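Ticket 404: Temperature alarm, reptile house, Listmont Zoo
Status: Monitoring
Priority: 2

Reported fault
The Kivis controller in the tortoise enclosure raised a low temperature alarm at 06.40. Keepers checked the basking area with a hand thermometer and found it within the normal range. The animals were feeding as usual and were not moved.

Action taken
The controller was restarted and the alarm returned within 8 minutes. The probe lead was then exchanged with the spare held by the Joltby stores, and the reading settled.
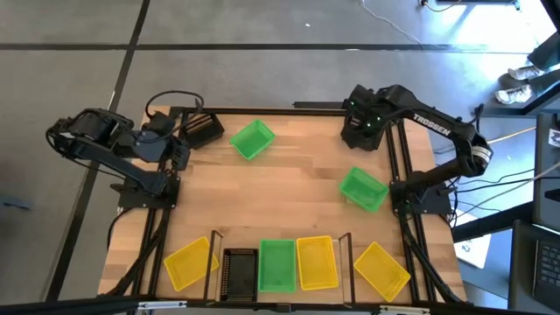

The alarm log was exported before the restart. It contains 400 entries, most of them repeats of the same warning. Daza has been asked to confirm whether the repeat interval can be lengthened without delaying a genuine alert.

Outstanding
Keepers are requested to take a manual reading at opening and at closing until the supplier has replied. Readings should be entered on this ticket. The faulty lead has been labelled and kept for return.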